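Jiltutik Opens Used Truck Lot in Mikville

MIKVILLE, Aug 31, 2022 — Jiltutik, the used vehicle dealer based in Flestthorpe, has opened a second lot on Quinlan Road in Mikville. The new site sells pre-owned pickups and work vans and has 334 parking spaces.

Every truck is inspected before it goes on sale, and the service records are kept in the sales office for buyers to read. The service shop has six bays. Two of them are set aside for same-day oil changes and tire work.

"People were driving to Flestthorpe for a crew cab and then driving back again for the paperwork," said Philomena Ó Súilleabháin, general manager. "Now they can do both here."

Work on the site began in March. Trade-ins are accepted at either location — bring the title and both sets of keys.

We use cookies to improve your visit. By staying on this site you agree to our cookie policy. Accept

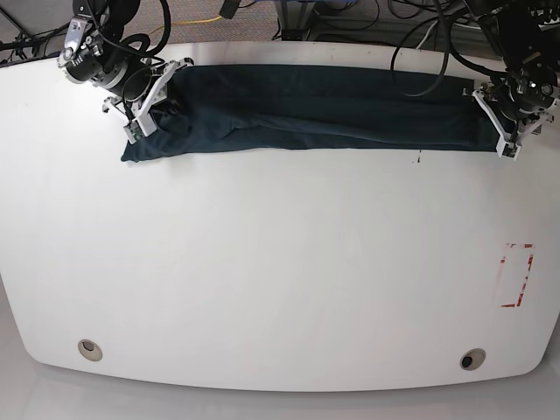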